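Textile Care and Domestic Storage
Unit 6 handout: Folding knitted tops on a flat surface
Tutor: Stela Filip. Notes revised 2025-06-28

6.1 Scope

This unit covers the hand folding of lightweight knitted tops, mainly T-shirts, for drawer and shelf storage. Woven shirts with a button front are dealt with in Unit 7. Trousers and bed linen come later in the October block.

Students should already be able to identify the main parts of a garment (body, sleeve, neckband, hem, side seam) and to tell a knitted fabric from a woven one. Those who missed Unit 5 should read section 5.3 on grain before the practical.

6.2 Terms

Neckband: the ribbed strip sewn round the neck opening. It is usually firmer than the body and keeps its shape when the rest of the shirt is moved.

Body line: an imaginary straight line from the middle of the neckband to the middle of the hem. All side folds are made parallel to it.

Lift point: the place where the fabric is taken up. One lift point raises a ridge of cloth and lets the remainder hang or drag. Two lift points, held apart, keep a straight edge between them.

Packet: the finished rectangle.

6.3 The working surface

A table at hip height is preferred. A bed is what most people use at home, and it is acceptable if the cover is pulled tight first. Two differences matter. A mattress gives under the hand, so pressing a fold flat takes more than one pass. A bedspread also grips knitted cotton to some degree, and a shirt pulled across it may stretch along the pull. Lift and lay the garment; do not drag it.

Choose a plain surface if there is a choice. The outline of a garment is hard to judge against a patterned cover.

6.4 Laying out

Place the shirt with the neckband away from you and the hem towards you. Smooth from the body line outwards, using the flat of the hand. Sleeves are opened fully and any twist at the cuff removed. Side seams should lie at the two outer edges; on tubular knits there is no side seam, and the crease from the last fold may be used as a guide if it was straight.

A shirt put down at an angle should be turned before folding begins. It is possible to fold on the diagonal, but the error at the hem is difficult to see from the side and is carried into every later fold.

6.5 Stripes as a guide

Evenly striped tops are used for the first practical. With horizontal stripes, the body line crosses every stripe at a right angle, and a side fold is correct when the stripes on the folded part lie along the stripes beneath. A mismatch of one stripe at the shoulder generally means that the lift point was too low. Where cloth is picked up at a single point, the stripes bend into the ridge and cannot be read until it is laid down again.

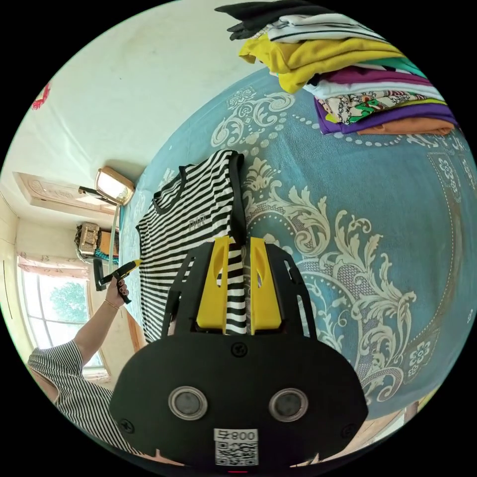

Fig. 6.1. Striped T-shirt on a teal-blue bedspread, fabric raised at one lift point.

Compare the raised cloth in Fig. 6.1 with the part of the shirt lying on the bed. The neckband gives the direction of the body line even with the garment lying diagonally.

6.6 Procedure

1. Lay out as in 6.4, front face down.
2. Take the shoulder and the hem on one side, about a third of the way in. Two lift points.
3. Bring the side over, parallel to the body line. Turn the sleeve back on itself so that it stays inside the folded side.
4. Repeat for the other side. The sides may meet or overlap slightly.
5. Smooth once from neckband to hem.
6. Fold the hem up to just short of the neckband.
7. Fold in half again for shelf storage, or in thirds for upright drawer storage.

A printed chest motif should finish on the outside of the packet - check this at step 6, when it can still be corrected. Large rubbery prints should not be creased across the middle. Small text prints are less of a problem.

6.7 Common faults

Bulky neck end: sleeves not turned back, or both sleeves folded to the same place.
Packet wider at the hem: side folds not parallel to the body line.
Packet opens in the drawer: last fold too shallow, or air left in at step 5.
Wavy hem: cloth dragged over the cover. Re-lay the garment and smooth from the centre.

6.8 Practical work

Work in pairs. One student folds, the other records the faults on the sheet, then change places. Each student completes one striped top and one plain top, both to the upright drawer method. Packets are left on the side bench with the sheet underneath. Mahmoud Soliman will mark the Saturday group and Veronica Pascu the evening group.

Bring two T-shirts of your own, clean and unironed. Record sheets are in the tray by the door.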